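4.2 Container placement and work surface

The second part of the household study dealt with where people put an open container while they sort small items at a table. Earlier work at the Otwood site had treated the container as fixed and varied only the items. In the pilot sessions held in January, however, participants moved the container more often than they changed their sorting order, and placement was therefore treated as a variable in its own right.

A total of 130 sorting sessions were recorded at two sites, Otwood and Stosolcombe. Each session used one open bin and one plain table. Participants were told which items belonged together and were given no instruction on where the bin should stand or how it should be turned. A placement was logged each time the bin came to rest and stayed in position through at least one deposit. This produced 308 placements. Short nudges that left the bin touching its former outline were not logged.

Placements were coded on two scales. The first was distance from the near edge of the table, measured to the closest point of the rim. The second was rotation, coded as square when the long side of the bin ran parallel to the near edge and as oblique in all other cases. Corner placements, in which the bin stood against two table edges, were coded separately and are excluded from the rotation analysis. The coding rules follow the Harawira protocol except for the treatment of nudges, which that protocol counts as full placements.

Oblique placements were more common than square ones at both sites. The difference was larger at Stosolcombe, where the tables were deeper and participants had to reach farther to use the back half. Rotation changed most often in the first few minutes of a session. Once a participant had made several deposits without moving the bin, it usually stayed where it was until the items ran out.

Surface finish was a smaller factor. On smooth tables the bin slid when an item struck the inner wall, and participants responded either by steadying the rim with the free hand or by pulling the bin closer. On the textured tables at Otwood neither response was frequent. We did not test liners or mats. The Gokus tables, which have a raised border, were dropped from the comparison after the pilot because the border stopped the bin before it reached the edge.

Bin color was held constant to keep the rim easy to locate in the recordings. A blue bin on a white surface gave enough contrast for the rim to be traced by hand without any further processing. Figure 3 shows this combination, with the rim running at a slant.

Figure 3. Blue plastic bin on a plain white surface.
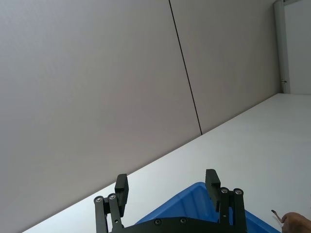 Tamunoemi Aliyu, in a comment on the draft, objected that the square and oblique codes hide too much: a bin turned a few degrees is used much like a square one, and the rotation scale should have at least one step between the two.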